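Bimanual dish rack demos: policy grasps fine on the counter, misses bowls in the rack
Asked in Data Collection > Teleoperation
Tags: imitation learning, wrist camera, demonstration quality, bimanual

Milagros Escobar

We are collecting teleoperated demonstrations for a bowl handling task. Two arms on a common rail, one parallel gripper each, one fixed camera on the workspace and a camera at the wrist. The task covers two directions: take a bowl out of the rack and put it on the counter, or pick it up from the counter and stand it in the rack. The operator gets a text prompt naming the bowl and the direction.

The set is at 1000 episodes. We hold out 89 for offline checks and train on the rest. The policy is a plain action chunking model, both camera streams resized to the same input size, joint positions as state.

Counter pickups are acceptable. Rack pickups are not. The gripper goes to the correct tier and then closes a little beside the rim, or on the neighboring bowl. Offline action error on the held-out rack episodes is low, so I did not expect this. I have already checked the following:

Time sync between the camera streams and joint states is within one control step.
Gripper open and close values are normalized the same way in training and at run time.
Camera mounts have not been touched since the first episode.
Prompts match the bowl that was handled. Pendo went through these by hand in May.

Two views from the setup, different layouts: 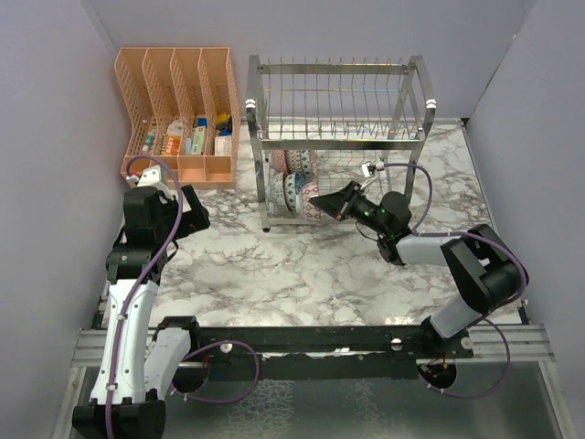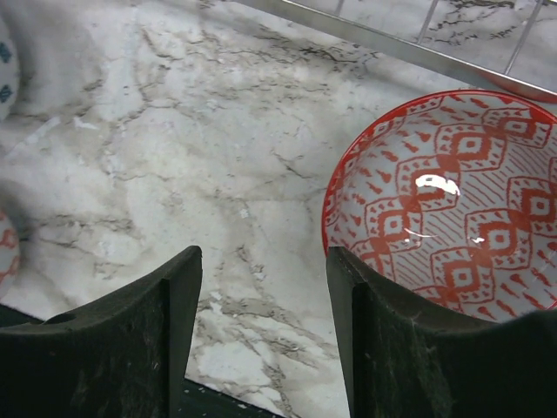

Fixed camera first, wrist camera second. The bowl with the red pattern is in both: standing in the lower tier of the rack in the first, to the right of the fingers in the second.

Is this a data problem or a model problem? I would like to know before I book more operator time. Recording another batch the same way is easy, but I doubt it would change anything.

Comments
Stollis: How are the rack episodes split between bowls?
Milagros Escobar: Uneven. Operators were free to choose in the early sessions and most of them went for the bowl nearest the gripper. The prompts came in later.

Condori
Accepted

Mostly data, and the uneven split is a large part of it. If the early episodes favor the nearest bowl, the model can get low offline error by ignoring the prompt and reaching for the front of the rack. Your held-out episodes come from the same distribution, so they will not show this.

Check it before you record anything. Take one held-out rack episode, keep the images fixed, and swap the prompt for a different bowl. If the predicted chunk barely moves, the prompt is not being used. It takes a few minutes to run.

The second issue is where the information is. In your fixed view the bowls stand on edge in two rows and the back row is close behind the front one. After the resize, the rims are a few pixels apart. The wrist view has to carry the last part of the approach, and if your operators move fast there, you get very few frames in which the rim and both fingers are visible together.

What I would change for the next batch:

Assign the bowl and the slot per episode from a shuffled list. Do not let the operator pick.
Shift the rack by a small amount between blocks. If it has been in one place for all 1000 episodes, the model has likely memorized the joint pose.
Ask for a short hold before the fingers close. Half a second is enough. Do not trim it afterward — a lot of idle-frame filters will remove it silently.
Include corrections. Start some episodes with the gripper slightly off the rim and record only the recovery.

Start with 20 recovery episodes per bowl and retrain before going further. Keep the counter episodes as they are.

On the model side, crop the wrist stream around the fingers before resizing. Do not throw the fixed view away, the other arm needs it.

Comments
Milagros Escobar: Ran the prompt swap. The chunk is nearly identical for every bowl in the front row. Rack position was also constant, so that one is on us. Will record the recovery set next.
Condori: Then fix the assignment list first. Recovery data on top of an ignored prompt will only get you a cleaner grasp of the wrong bowl.
Pendo Muriithi: For the record, I checked that the prompts were correct. I did not check how they were distributed. The script is now in the shared folder.

Zerklow

Have you tried a bigger backbone? We had something similar with cups and switching the encoder helped a lot. Can't remember which one we ended up with. Also worth turning up the color augmentation.

Comments
Condori: Careful with color augmentation when the prompt identifies the bowl by its pattern. Brightness is fine, hue is not.
Zerklow: ok fair, ours were all the same color

Lusondale

Adding to the accepted answer. Look at how the wrist view starts as well as how it ends. If every rack episode begins from the same home pose, vary that too, within a few centimeters, or the approach will be as memorized as the rack position. We log the start pose as a separate field so it can be plotted later. Also check offline error per phase and not per episode: the long transit motion dominates the average, and the final approach can be badly wrong without moving the total much.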